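Six weeks with the Pultia home arm
Sullgate's rental robot tidies a bedroom, slowly 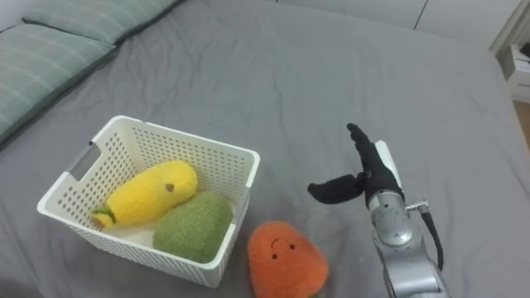 The Pultia's black hand over the bed, with an orange soft toy still to go in the basket.

Sullgate has been hiring out the Pultia since the spring, and until now most of its customers have been care homes. From December it will take bookings from private households too. The basic plan costs £197 a month, with a minimum term of 6 months, and covers delivery, setting up and one service visit.

I had one early, in a flat in Branwood, and used it mainly for tidying. Sullgate sells this as its Pick and Place package. You show the arm a container, tell it what belongs inside, and leave it to get on with the job. Soft toys are the suggested first task, as they forgive a clumsy grip.

The installer, Fitzgerald Villanueva, was at the flat for most of a morning. He spent longer on the bedroom than on any other room. "Beds are harder than tables," he told me. "The surface gives, and the creases move every time something is put down."

That matched what I found. On a flat worktop the arm rarely hesitated. On a rumpled sheet it would stop above a toy, fingers open, and wait a few seconds before going down. Over one long afternoon I set it 38 pick-ups and it managed all but six. Four of the misses were the same knitted rabbit, which has long ears and kept slipping out by them.

The hand is made by Gulyás and is the best part of the kit. It closes gently, and I found no pulled threads on anything. It will not lift a full water bottle, and Sullgate says so in the handbook. The cable on the arm needs watching - twice I had to free it from the duvet.

Noise is low enough to talk over. The app is plain and does its job, though it asks you to confirm the room each time you start, even if nothing has been moved. Þórey Vídalín, who looks after home customers at Sullgate, says the confirmation step will become optional in the next update.

Would I pay for it? For my own flat, no. I can clear a bed of toys in less time than it takes to open the app. For someone who finds bending and reaching painful, the sums look different, and the six-month term is fair. Buying outright costs £2000 after the first term, with the service visits charged separately.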